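Two arms, netted oranges, grip keeps slipping
Posted by Aerts, Thursday, February 21, 2019

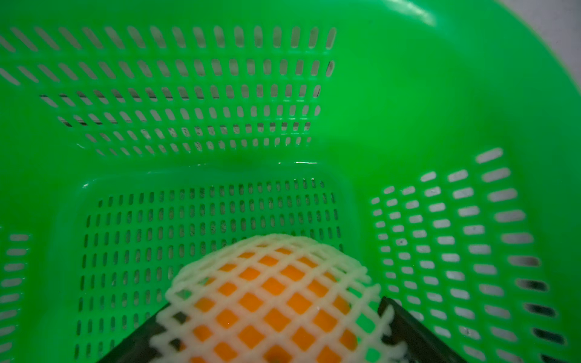

Raíssa Fontes told our club at the last meeting that we should quit fussing with the software and look at how the fingers close on the foam, and now half the kids agree with her and the other half want to rewrite everything. So I'm asking you good people! Our student project at Dulville has two arms on one rail. They're meant to take each orange out of the green basket, get the foam net off, put the net in the blue-gray bin and the fruit in the white basket. We've logged 139 tries and 37 of them ended with the net sliding around while the orange stayed put. 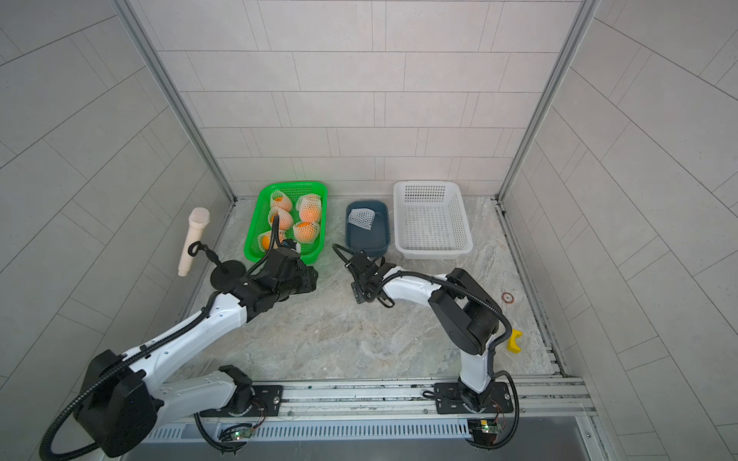
Both arms and the baskets, Dulville robotics club

Is it the grip or the program? The kids are in 9th grade, so please go easy on the math.

Endelia
Rewrite it. Worked for us.

Lemovari
Oh, this takes me back — we fought with wrapped fruit for most of December. I'm with Raíssa. If the fingertips catch the edge of the net, they pull foam and hardly touch the peel. Have the kids try coming down lower, past the widest part of the orange, and closing slowly. Change one thing at a time and write it down, even when they groan about it.

The other thing I'd work on is what the arms do when an orange ends up somewhere it shouldn't.

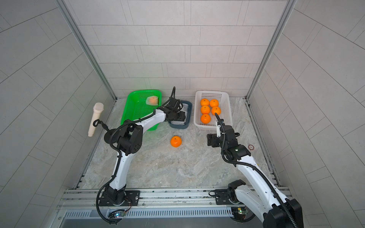

Give them a "go find it" step for fruit on the floor between the arms, and make one arm wait while the other reaches in. Ours used to argue over the same orange (so did the students). We let each arm have 5 tries before a person stepped in, and that kept practice moving along nicely. Good luck to your crew, and do come back and tell us how the slower closing goes!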